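Shop Tips: keeping a small pick arm happy
Posted June 17, 2021

Quick ones this time, bench is a mess and I have a Drukby feeder in pieces. All of this is for a tabletop arm with a two-finger gripper, ours is on the Ukico controller but most carries over.

Set it up in the sim first. I put off learning that for a year, dumb. The whole cell is in there now, table, block, racks out back. You crash it in there, costs nothing.

Zero the arm cold. Same time every morning, before anybody leans on the table. If you zero it warm then zero it warm every time, don't mix.

Jaw tips. Wipe with a dry rag. No solvent on the pads, it makes them slick and then they glaze. Swap at 3000 cycles whether they look bad or not. I stretched one set to 3212 in February and spent the next morning picking parts off the floor.

Write the cycle count on tape, stick the tape on the base. The counter in the menu resets when you update teh firmware. Ask me how I know.

Centering. Use one block, always the same one, bright color so you can find it. Bring the fingers down slow over it, then look from two places. Side view for height. Gripper camera for left-right, block should sit between the fingers. You want both views, one by itself will fool you.

Both of these are from the sim, orange block on the table:
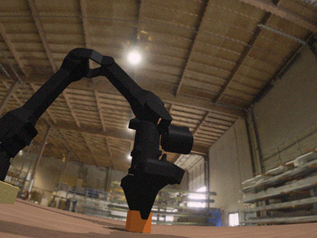
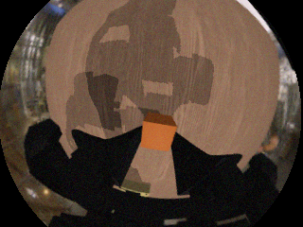
If it looks right from the side and off from the camera, check the camera mount before you touch the arm offsets. Two screws. They back out. Blue threadlocker, small drop, let it sit overnight.

Wide lens bends straight lines, so don't judge square by the wood grain. Judge by the block and the finger tips.

Shadows. The arm throws a big one right where you need to see. Lamp on a clamp, off to one side, and leave it there — moving the lamp after you teach the vision is the same as starting over.

Cable at the elbow. Leave slack, run it through the full reach by hand with power off. If it goes tight anywhere it's too short. Velcro, no zip ties.

Gethin left a comment on the last page saying the 3000 number is too generous for rubber pads. Theirs were done at 2493, on cast parts with a rough skin, and the first sign was a part turning a hair in the jaws at pickup, well before anything dropped. Gethin also marks each pad with a paint pen so left and right don't get swapped after cleaning. Good one, stealing it.

So OK, smooth parts 3000, rough parts check sooner. I'll fix the chart.

Grease. Only where the manual says. Tonance sells a little tube with a needle end that gets into the wrist without taking the cover off, worth having. Wipe what squeezes out or it ends up on the pads.

Back up the offsets to a stick before you change anyting. Label the stick. Mine lives in the drawer with the hex keys, 2.5 and 3 mm are the ones you'll want.

Feeder page next, once I find the spring.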